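The tenants' advocate who took on Lenden council

She has been awake since 5 a.m. and is still talking faster than I can write. The ruling came down last month, 33 pages of it, and she's read it so many times that the staple has given up.

"Page six," she says, flipping. "Page six is where I started crying on the bus."

The case was a small one on paper. Lenden council had adopted a bylaw letting it close a rental building for repairs on five days' notice, with no hearing for the people living inside. The Groddale building was the first to get the letter. Tenants there asked the tribunal to look at it, lost, and then asked the court of appeal, which agreed with them on nearly every point.

She has worked at the Rekel Legal Clinic for most of her adult life and asked that I leave her name out, mainly out of respect for the tenants who signed the affidavits. "They did the scary part," she says. "I did the photocopying. Well, I did some arguing too. I loved the arguing."

What the court said

The judges didn't strike down the whole bylaw. The council can still close a building that's about to fall down, and she thinks it should be able to. What it can't do any more is skip the hearing when there's time to hold one.

"It's such an old idea," she says. "You get to speak before the decision is made. Kids understand it! My neighbour's kids understand it. And here we had a written law that said no, we'll let you know how it went."

The argument that won the day rested on the Urbańczyk decision, an older case about a market stall licence that she came across in her second year of law school and has been carrying around ever since. In that one, a stallholder lost his licence by letter and the court gave it back on fairness grounds. The council's lawyers said a licence and a home were too different to compare. One judge asked whether they were suggesting a home deserved less.

"I wrote that question on my hand," she says. "In pen. It took two days to wash off."

The cost of it

I asked about money, which she was cheerful about too. The clinic spent $3,000 on filing and transcripts, all of it raised by the tenants at bake sales and one very long trivia night. The lawyers' hours were donated. The court has ordered the council to cover the filing costs, and she's hoping the cheque arrives before September, when the clinic's lease is up for renewal.
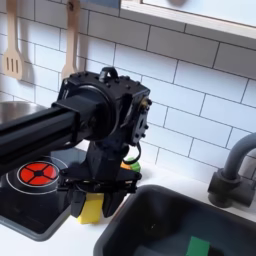
What happens next

Council has to rewrite the bylaw, and there'll be a public meeting on the draft. She's already booked the evening off and is trying to talk the whole Groddale building into coming along.

"Bring a question, bring your mum, I don't care," she says. "I want that room full. The council staff are decent people and some of them phoned to say they were glad it was sorted out, so I'm really hopeful about the draft."

She's got another file open on the desk by now, a dispute over a parking levy, and wants to tell me about that as well.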